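An afternoon at the Clevside open house

My sister-in-law had two passes to the Padamico open house out at Clevside and couldn't use either of them, so I went, and I went in a bad mood. I've been to these things before. There's a lobby with a coffee urn, a video with piano music, and then somebody tells you your dishes will be putting themselves away in a couple of years. I was told that in 2016 about folding laundry, and I folded a load this morning.

The video was nine minutes long. I'll give them this much, the piano was replaced by a cello.

After that they split us into groups and ours got Katherine Sánchez, who runs what they call the teaching floor. She was the best part of the day, mostly since she answered what she was asked. I asked how many household jobs the system could do by itself right now, today, with no one helping. She said five, on a good day, in a room it had already seen. The brochure in my hand said "hundreds of everyday tasks." She looked at the brochure and said she didn't write it.

What I hadn't understood is how much of this business is people doing chores. I'd pictured rows of robot arms practicing on their own. There is one of those, behind glass, and it picked up a sponge for us and put it down again, and everybody clapped. But the real work is a person at a table with a gripper strapped on each hand, moving ordinary stuff from one place to another. Pick up the hairbrush by the handle, bring it over to the cup, do it again. The recordings of all that are what the software learns from. Sánchez said they had 1,527 good recordings of small tabletop jobs from January alone, and "good" was her word. I asked how many bad ones and she said they throw those out, which I noticed wasn't a number. 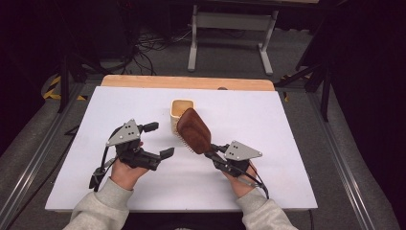 I kept thinking about the person's thumbs. You and I can roll a brush handle between our fingers to turn it over. With two stiff tips per hand you can only pinch, so you have to bring your whole wrist around, and you have to plan for it before you grab. Sánchez says new people take a few shifts to stop fighting it. They let visitors try a practice pair at the end of the hall and I dropped a plastic spoon four times. A kid of maybe ten got it on her first try and was unbearable about it.

So here is my problem. If the way to get a machine to put a brush in a cup is to have a human being put a brush in a cup over and over, with worse hands than the ones she was born with, then somebody ought to tell me how many times per object. I asked. For a brand new item in a familiar setup, they figure 362 tries before it's worth testing. Then I looked around my own bathroom when I got home. I don't own a lot of things, but I own more than five, and they aren't kept on a clean flat board with good lighting.

The answer to that, according to Walter Espinoza, is that it adds up. Espinoza gave the closing talk, and he's one of the people behind Dadero, the software that's supposed to take everything learned on those tables and carry it over to things it hasn't met. Learn enough brushes and you get toothbrushes for cheap, that's the pitch. Could be! He's a good speaker and he clearly believes it. But when a man in the second row asked if we could see it handle something out of his wife's purse, we got a story about liability insurance and then it was time for questions from the other side of the room.

I did ask him what the people on the teaching floor get paid. He said "competitively." I asked Sánchez the same thing by the coats and she told me it was a little above what the warehouse across the road pays, that you get a break every hour because of the wrists, and that she'd started on the tables herself. I liked that answer a lot better, even though I can't check it.

Do I think it's all smoke? No. The sponge did get picked up. And I came away with more respect for the folks doing the repetitions than I had when I parked. I just don't see the line from that table to my kitchen, and Espinoza's slide with the line on it had no years along the bottom.

If you want to go, they're doing another one in the spring. Parking is free but the lot floods on the low side, so use the upper entrance. Skip the video and go straight to the hall with the practice grippers before the line builds up. Bring your own coffee.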